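The patient hand is the best teacher

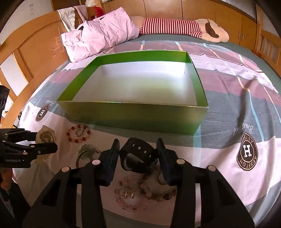

I believe that a robot should learn housework from people who do it slowly. At Drindora, where I worked one November, we were asked to give 130 demonstrations for each task, and the quick ones were praised. I was not quick. In my opinion the speed teaches bad manners to the machine. When I hold the gripper myself, I feel when a small thing wants to slip, and I wait. With remote control I feel nothing. I would prefer seven careful examples to 200 hurried ones.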